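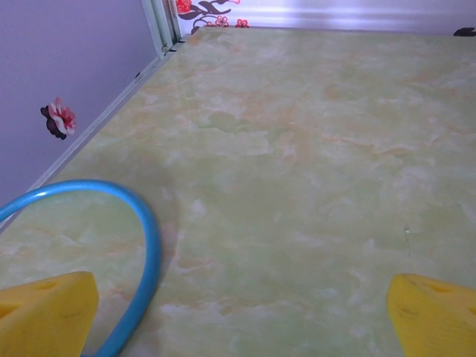

What the wrist camera sees, fingers open, over the marbled tabletop.

Bottles, a tub and a plush shark: my afternoon at Sesix

I signed up for the Sesix open day mostly because Corina Kälin from our evening class kept sending me the link, and partly (okay, largely) because I wanted to stand near a robot without paying for a trade show ticket. So on Wednesday, 4 Apr 2018, I took the bus out past the Odinitz warehouse, got a visitor sticker, and walked in on a man apologizing to a robot arm for bumping the table.

That was Hongjun Tan, who looks after the demo station and was our guide for the first hour. I'd pictured something big and fenced off, the kind of thing that welds car doors. This was a tabletop with walls on three sides, and the walls have flowers on them! Red blossoms, dark leaves, all over pale purple panels. I liked it right away. It looks like somebody's aunt picked the wallpaper.

The job on show was picking up plastic bottles, the kind you get drinks in, and putting them into a frosted tub at the back of the table. I can do that while talking on the phone. Watching a machine do it made me notice how many decisions are in there: which bottle first, which end to grab, what to do with one that's lying with its cap toward you, whether to tip it before you get to the tub or after. Clear plastic is also a pain for cameras, Hongjun told us, as you mostly see the table straight through it, and the label and the cap end up doing a lot of the work. I had never once thought about a bottle cap as something helpful.
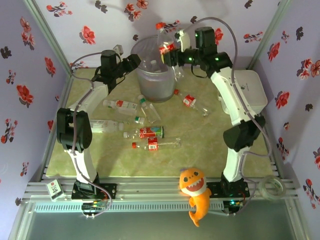 We stood there far longer than the schedule allowed. There's a rhythm to it that pulls you in, reach, pinch, lift, swing over, and then a small pause before the fingers let go, and in that pause the whole group stopped talking every single time. When one bottle rolled away on a later try, a kid next to me yelled "other arm! other arm!" as if it could hear him. A woman behind us started clapping for each bottle, and by the third one we were all doing it.

I asked the question I'd been saving up, which was who's driving. For the afternoon demo, a person was. Hongjun moves the arms by remote control, and every run gets saved so that software can learn from it later. They have 2,190 saved runs of the bottle job so far, and 645 of those were done since November. The software gets its own turns too, but not on open days, because Corina's group last year apparently waited a very long time for one cup.

Then we got to try! I had the controls for one arm only and I was terrible. You close your hand and the fingers close a beat behind you, so you squeeze again, and now you've squeezed too much and your bottle pops out sideways. My best run ended with a bottle standing on its cap against the tub, which Hongjun very kindly called "nearly." Corina got hers in on the second go and has brought it up twice since.

The part I hadn't expected was the screen with the wrist views. There are small cameras down by the grippers, so you see what the gripper is pointed at, and it's a strange way to look at a table. Everything close by is huge. Swing the arm up and suddenly you're looking at flowers and a bright patch of glare and nothing you could ever pick up. I got a bit dizzy and had to go back to watching the real thing. Hongjun says you get used to it in a week, and that he now has trouble parking his car without one.

I also asked about the orange plush shark hanging over the front rail with its mouth wide open. The answer was "that's the shark." Fair enough.

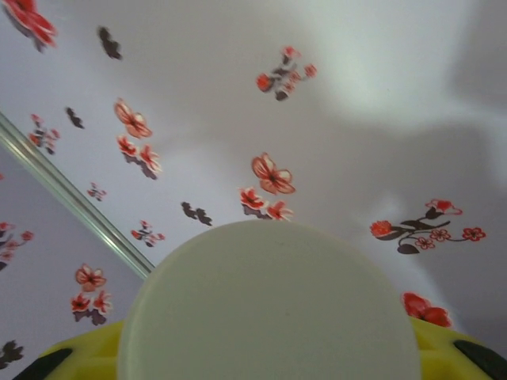

If you want to go

Sesix runs another open afternoon in November, and places go through the Vateseo sign-up page, same as last time. The spring one had 251 people through the door, so put your name down early if you want a turn at the controls. It's free, kids are welcome, and there's coffee in the hallway (bring your own cup, they ran out before three).

Take the bus if you can. The parking lot is shared with Xue next door and it was packed. Ask for the bottle station at the front desk, and if you get one in on your first try, please don't tell Corina.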